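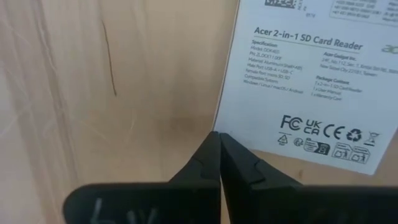 Superficie de madera clara.

Los vendedores de joyería antigua deberían decir más sobre los arreglos

Compro pendientes antiguos desde hace cinco años, casi siempre por internet, y cada vez me molesta más una palabra: "restaurado". En los anuncios aparece como un elogio. A mí me parece una palabra a medias, que pide una explicación que casi nunca llega.

En abril compré a una tienda de Flermont un par de pendientes de clip con baño dorado. Pagué 178 euros. El anuncio decía "restaurados con cariño". Cuando pregunté, me contestaron que tres piedras eran nuevas y que el baño también lo era. Entonces, ¿qué parte es antigua? Yo los habría comprado igual, pero a otro precio.

Mi amigo Alcides Frota opina que soy demasiado estricta. Dice que una joya se hizo para llevarla y que el comprador normal quiere verla brillar. Estoy de acuerdo con lo primero. También llevo las mías, incluso al mercado. Pero el brillo de un baño reciente borra el desgaste, y el desgaste es lo que permite calcular la edad de una pieza.

Pido una sola línea en cada anuncio: qué se cambió y cuándo. No cuesta nada escribirla.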